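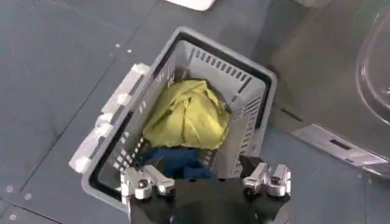 Figure 2. Basket under the gripper, wrist camera view. Two cloths in the basket, yellow-green and navy.

Section 6. Setting up the basket pick station

This section covers the Pletska pick arm where it takes cloths out of a basket and passes them to the Fakir folding table. It is written for the shift lead and the station attendant. Installation of the arm itself is covered in Section 3 and is not repeated.

6.1 What changes at the station

Before the arm is switched to production, the shift lead goes through the following changes with everyone who works the line.

Hand sorting at the station stops. Cloths are no longer pulled from the basket by an attendant while the station is in Run. The attendant loads and places baskets, clears rejects and answers prompts on the panel.

The attendant position moves from the basket side to the panel side. The panel is set at standing height by default. Seated operation is allowed if the stop button can be reached without getting up.

Rotation between the station and the folding table stays as it was. Attendants who work only at the panel lose practice in recognizing stained and torn items, and the reject bin depends on that skill. Tinden recommends that no one stays at the panel for a full shift.

Piece counts shown on the panel are station counts. They are not linked to a login and cannot be sorted by person.

6.2 Before you start

You need:
– a station key (yellow tag)
– an attendant login and a lead login
– one basket of the type registered for the site
– two dry cloths of clearly different colors
– a lint-free wipe for the camera window

CAUTION: The finger linkages close without warning when the station is in Run. Turn the key to Hold before reaching into the basket or across its rim.

6.3 Placing the basket

1. Turn the key to Hold. Wait for the amber lamp.
2. Set the basket on the floor in the pick area. Its long sides must run away from the arm.
3. Check that the rim is clear. Sleeves, straps and hems hanging over the rim must be put back inside.
4. Check the handle side. On the basket in Figure 2 the white handle assembly is on the left. Register the basket with the handle on the side where it will be used every day.
5. Press Locate on the panel. The arm moves over the basket and stops above the near rim.
6. Look at the camera view. The opening of the basket must be visible between and beyond the fingers, including the far wall. If the far wall is missing from the view, move the basket toward the arm and press Locate again.
7. Press Accept.

NOTE: The rim is found by its contrast with the floor and with the contents. A gray basket on a dark floor is acceptable if the edge of the opening is darker than the walls, as in Figure 2. If Locate fails three times, open Basket > Rim and raise the contrast setting one step.

NOTE: Other objects may stand beyond the basket or beside it provided they stay outside the rim. Transparent containers can give false edges when light reflects from them. If the outline on the panel jumps to one side, move the container farther away or mask that side under Basket > Ignore.

6.4 Teaching the first pick

1. Put the two cloths in the basket loosely. Do not fold them. Let one lie partly under the other.
2. Turn the key to Teach. Speed is limited in this mode.
3. Select Cloth > New. The panel marks each piece it has found with an outline.
4. Confirm that the outlines follow the cloths. A dark cloth with only a band showing is often outlined short. Drag the outline to cover the visible part only. Do not guess at the hidden part.
5. Select the upper cloth as the first pick. In Figure 2 this is the yellow-green one.
6. Press Step. The arm lowers, closes and lifts, with a pause after each movement. Press Step again to continue or Back to return to the previous position.
7. If the lower cloth comes up with the upper one, press Back, open Grip > Depth and reduce the value by one.
8. Repeat for the second cloth.
9. Press Save. The panel stores the result as a cloth record. The station holds up to 148 records.

CAUTION: Do not teach a pick with the fingers touching the basket wall. The tips can enter the ventilation slots and lift the basket with the cloth.

6.5 Handing over to Run

1. The lead logs in and opens Station > Release.
2. The attendant and the lead both confirm the stop button test.
3. Turn the key to Run. Stay at the panel for the first full basket.

During the first two weeks, leave Prompt Level at High. The panel then asks for a decision on every doubtful piece. This slows the station – it also shows the attendant which items the arm cannot judge. Lower the level only after the attendants on each shift agree to it, and write the change in the station log.

6.6 Panel messages

3156 Two pieces held. The arm has put both back. No action unless the message repeats.

655 Rim not found. Key to Hold, repeat 6.3 from step 3.

If message 3156 repeats on the same basket, turn the key to Hold and separate the contents by hand. Towels wound around each other are the usual cause.

6.7 Staffing notes

The station needs one trained attendant present whenever the key is in Run. It may not be left running through a break. Where one attendant covers two stations, both stop buttons must be within reach from the same standing place.

Keep a table ready for manual sorting. When the arm is down, the line goes back to hand work at the old pace, and the folding target on the Nulonar schedule must be lowered for that period. The schedule does not do this by itself. The lead enters it under Line > Manual.

Section owner: Lautaro Acuña, Tinden line support
Revised 2022-07-25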